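Search the forum Go

Table games > Home builds

Sweeping board, bumper gap too wide?
Posted by starnik_fan, 5 July 2018

Finally got the board down on the table. Kuko bumpers along the top edge, gap in the middle, tray behind it to catch the discs. You push the pile through the gap, quickest wins. Started this in January so dont be too harsh.

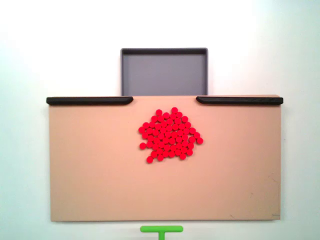
Red discs on the board, grey tray behind the gap.

Question is the gap. Matched it to the tray, more or less. Too easy?

hakmont5: Too easy, yes. Halve it. Half the fun is the jam in the middle.

pegbox: Disagree. Kids will give up. Leave it and play against the clock. Like the rounded ends on the bumpers btw, should steer them in nicely.

hakmont5: Rounded ends make it easier still!! My old Bainbridge board had square ones, much better game.

starnik_fan: Not recutting anything, glue's dry. Could put a smaller tray in I supose.

pegbox: Smaller tray and they'll go down the sides. Where did the discs come from? Need red ones.

starnik_fan: Bag of up to 1,000 off a market stall. Didn't check.

hakmont5: I'd still narrow it. Bit of card taped each side, try it for a week.

starnik_fan: Ok card I can do. Will report back

Views 1,680 | Contact us | Back to top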